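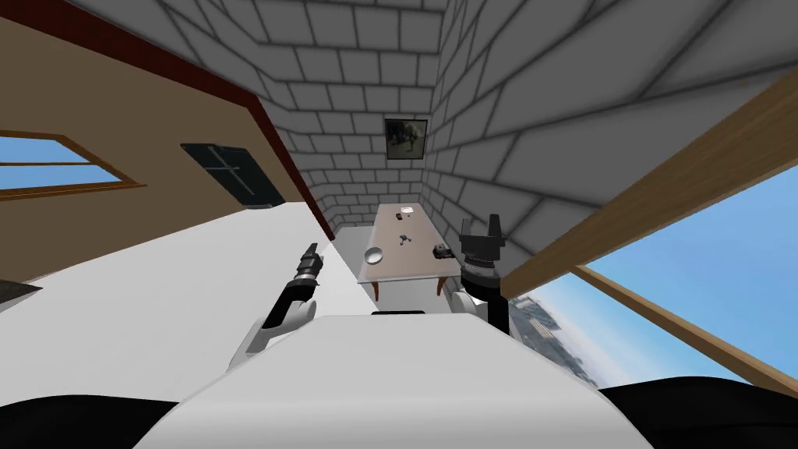
About Zurkari

Zurkari is a small engineering company that tests two-armed robots in simulation before anyone puts them next to people. We were started by Olga Sampaio after a fault at her previous employer, Dodden, and that fault is still the main reason we work the way we do.

How we started

Dodden ran a two-armed robot for sorting small parts. In June one of its arms kept closing after the stop command had been sent. The command reached the controller, but the gripper was in the middle of a grasp routine that did not check for it. The arm moved for 900 milliseconds more and bent a fixture. A technician had stepped away from it shortly before. No one was hurt.

The same software had passed 414 test runs. Every one of them sent the stop command while the arms were traveling, and none sent it during a grasp. 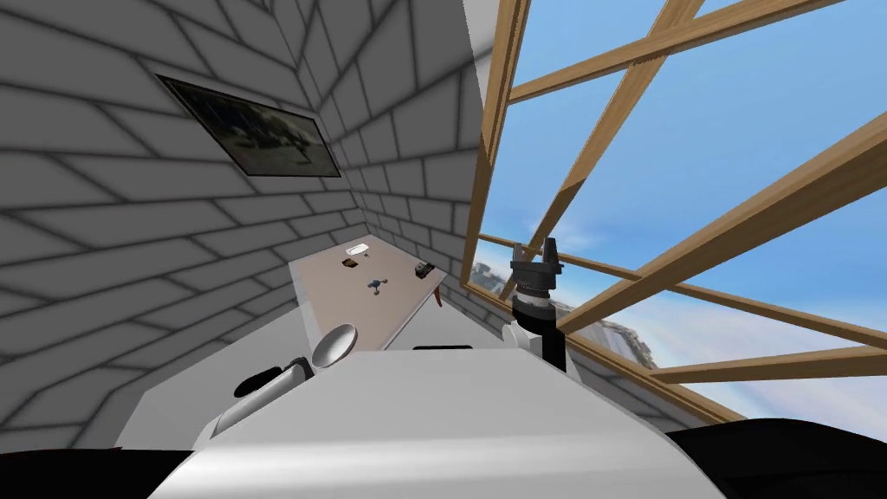
Olga wrote up the gap and proposed a test set that would send a stop at every stage of a task, including the dull ones. Dodden adopted part of it. She left the following year to build the rest.

What we do

We build simulated rooms, put a client's robot model in them, and try to make it fail. The tasks are ordinary: reach for a small object on a table, grip it, put it down somewhere else. During the task we interrupt it. We drop messages, delay sensor data, tilt the camera view, and cut power to one arm.

A standard review takes around 16 working days. The client gets a list of failures, the logs for each one, and steps to repeat them.

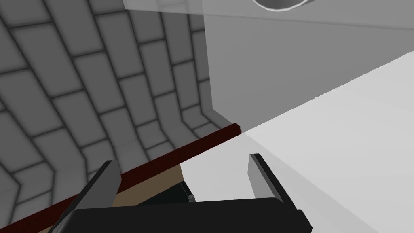
Our own failures

On 13 May 2021 we told a client, Trurkora, that its gripper passed our stop tests. It did not. A timing error in our simulator made the fingers halt sooner than they would on the real hardware. Trurkora's engineers caught the difference on the bench and called us.

We withdrew the report, fixed the error, and reran 42 earlier reviews at our own cost. Two results changed, and both clients were told the same week. We now compare the simulator's stopping times with bench measurements before each review begins.

Who we work with

Most of our clients make arms and grippers for light assembly and lab work. Bench measurements are done by Zakharchenko, an independent test shop that reports to the client directly and sends us a copy.

To report a fault in any of our published tests, write to the safety desk. You do not need to be a client.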